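# Marcadores de capítulo desalinhados em audiolivros (Gratix / Plimari)

**bitola_larga**

Abro tópico separado porque no geral de audiolivros isto se perde. Comprei na Plimari a edição integral de um romance policial, 29 capítulos, e os marcadores não batem com a narração. O desvio é de 3 segundos no capítulo 2 e vai crescendo. No último, o marcador cai 239 segundos depois do início real do capítulo. O arquivo é M4B, taxa de bits constante, e leio no Gratix, versão de desktop.

Já fiz:

- reindexação da biblioteca;
- novo download (mesmo tamanho de arquivo, mesma soma de verificação);
- leitura em outro tocador, com o mesmo resultado.

A narração em si está boa. O narrador separa bem as vozes do inspetor e do legista e não dramatiza as descrições. O problema é só de navegação.
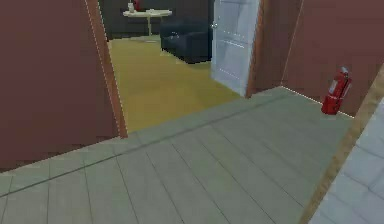
## Respostas

**oitava_nota**

Se a soma de verificação é igual e outro tocador repete o erro, o Gratix está fora da questão. Os marcadores foram gravados errados na origem. Desvio crescente costuma indicar que a tabela de capítulos foi calculada sobre uma versão do áudio com pausas mais longas entre as faixas. Alguém removeu o silêncio depois e não refez a tabela.

**bitola_larga**

Faz sentido. O desvio aumenta sempre na virada de capítulo e fica estável dentro dele. Conferi em quatro viradas.

**pauta_dupla**

Discordo em parte. Tenho o mesmo título comprado na Pruleck e os marcadores estão corretos. Se a master fosse a origem do erro, as duas lojas teriam o defeito. A Plimari reempacota o que recebe, e é nessa etapa que as pausas são cortadas.

**oitava_nota**

"Origem" para mim é o arquivo que a loja entrega. Não falei em master. A duração total é a mesma nas duas edições?

**pauta_dupla**

A minha tem 788 minutos. Falta a do autor do tópico.

**bitola_larga**

A minha é mais curta, com diferença de quatro minutos incompletos, compatível com o desvio final. Portanto o corte de silêncio está confirmado, pelo menos nesta edição.

**lombada_solta**

Uma observação que não é técnica, ou é pouco. Essas pausas fazem parte da leitura. O livro termina vários capítulos em suspenso, e emendar o seguinte sem respiro prejudica o ritmo. Ouvi uma versão assim, e no final do capítulo 11 a frase decisiva mal acaba e já entra o número do próximo. Preferia marcador errado com pausa a marcador certo sem ela.

**oitava_nota**

É gosto. Ouço em velocidade aumentada e pausa longa me faz verificar se a bateria acabou. Mas concordo que a loja devia informar na ficha do título que o áudio foi alterado.

**pauta_dupla**

Não é só gosto. A duração das pausas é decidida na direção de gravação. Cortar de forma automática é editar a obra.

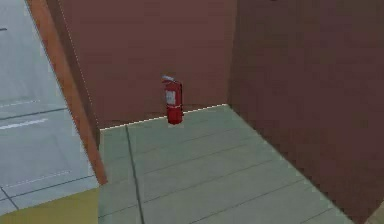
Voltando ao defeito: dá para corrigir a tabela sem recodificar. O procedimento que usei em outro título foi este:

1. Extrair os metadados do M4B para um arquivo de texto.
2. Localizar o início real de cada capítulo pela forma de onda.
3. Substituir os tempos de início e fim na lista.
4. Regravar o contêiner copiando o fluxo de áudio sem conversão.

O passo 2 é o demorado. Detecção automática de silêncio não serve aqui, porque o silêncio foi justamente removido.

**bitola_larga**

E a capa se mantém no passo 4? Da última vez que mexi em contêiner, perdi a capa e o campo do narrador.

**pauta_dupla**

A capa mantém-se se você mapear também o fluxo de imagem. O campo do narrador depende da ferramenta. Algumas gravam como compositor, e o Gratix lê os dois.

**lombada_solta**

Tem também o Mridha, que edita capítulos em interface gráfica. Menos trabalho para quem não usa linha de comando.

**oitava_nota**

O Mridha arredonda os tempos para o segundo inteiro. Para romance é aceitável. Para coletânea de contos curtos eu não usaria.

**lombada_solta**

Na versão que tenho isso é configurável, nas preferências de exportação. Vem arredondado por padrão.

**oitava_nota**

Não sabia. Retiro a objeção, então, mas o padrão é ruim.

**bitola_larga**

Refiz os tempos com o Mridha, arredondamento desligado. Todos os marcadores conferem, capa e narrador preservados. Abri também chamado na Plimari na quarta-feira, com a lista de desvios por capítulo. Responderam pedindo que eu reinstalasse o aplicativo deles, que não uso.

**pauta_dupla**

Responda citando a diferença de duração em relação à outra loja. Com a lista só de marcadores, o atendimento trata como falha de aplicativo. Com a duração, costuma passar para o setor de conteúdo.

**bitola_larga**

Enviado. Deixo o tópico aberto até haver arquivo substituto.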